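Nener 2 on the old machine

23rd November

I have finally put the new Nener on my old computer, and I want to write down how it went, mostly for myself, but maybe it helps somebody with the same kind of hardware. For those who do not know it, Nener is a small music tracker for retro systems. I have used the first version for many years, and all my songs are saved in its own format.

The download is small and comes as one archive. I unpacked it to the second partition, where I keep everything that has to do with sound. The installer asked me for the sample folder and I gave it the wrong one, so at the first start the list was empty. This can be changed later in the settings, under Paths, and after a restart all my samples were back. I have around 800 of them, and many have very bad names, like "bass new new".

The biggest change is in the pattern editor. You can now keep 4 patterns open at the same time and copy between them with the keyboard. In the old version I had to copy, close, open, paste, and very often I pasted into the wrong track. The keys are also different now. Block mark was on F5 before, and now F5 plays the song from the beginning, so on the first evening I started the music many times when I only wanted to mark a block. My neighbor knows this song now too.

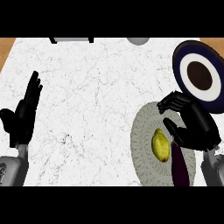 Loading old songs works, but with one problem. If a song uses the portamento effect together with a volume slide, the slide is lost when you save in the new format. I tried this with three songs and it was the same every time. So please keep your old files. I wrote about it on the Varmont forum, and one of the developers answered the next day that they know the bug and it will be fixed in the next update.

Sound output goes through Iltodon, the same driver as before. With the standard buffer I got small clicks when I moved a window during playing. I made the buffer bigger, step by step, and at 110 milliseconds the clicks were gone. This is too slow if you want to play live with a MIDI keyboard, but I write my notes by hand, so I do not feel it.

I also tested the export to WAV. It is slower than real time on my machine, but the result is clean and the loop point is now correct. In the old version there was always a short silence at the end, and I had to cut it away in Hagedorn before I could use the file.

What I still miss is an undo that goes back more than one step. There was a promise about this in August, and it is still on the list on their page. I will stay with the new version for new songs and keep the old one for the older songs until the slide bug is fixed. Next I want to finish the slow song in D minor, which has no drums yet.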